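Student Robotics Project, Garment Handling
Notebook entry, October, 2:30 p.m.
Entered by: Crescencio Galindo

1. Two-arm hold

The objective for this session was a repeatable two-handed hold on soft fabric, as required by the Zurkcombe course outline. The pink cloth was used with both arms.
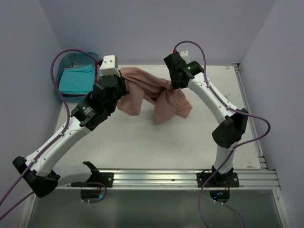 Control settings were carried over from the previous entry. The pause between commands was set at 10 seconds, and the team agreed to log every attempt under run number 318.

2. Finger opening

The open position is to be checked before each approach to the cloth.

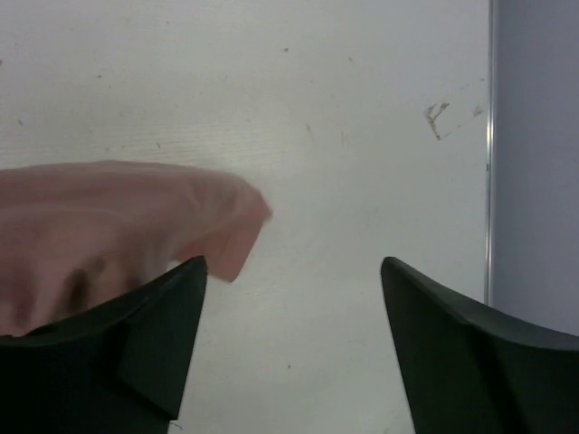 Members are reminded to record the commanded opening in the shared table. Speed remains limited to 30 percent until the supervisor has signed the form.

3. Closed fingers over the printed garment

The "GAME OVER" print is to be noted in the log as an orientation mark.

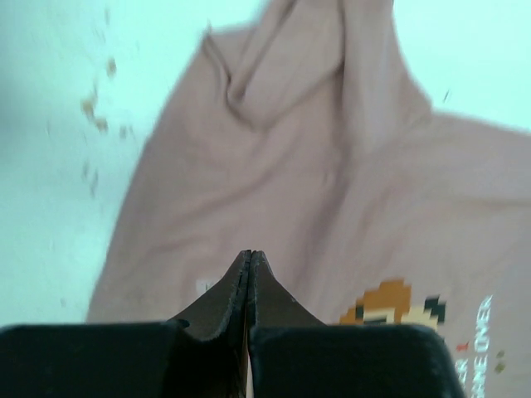 4. Items for next session

Review wrist camera recordings.
Reserve the bench for 60 minutes.
Clean marks from the work surface.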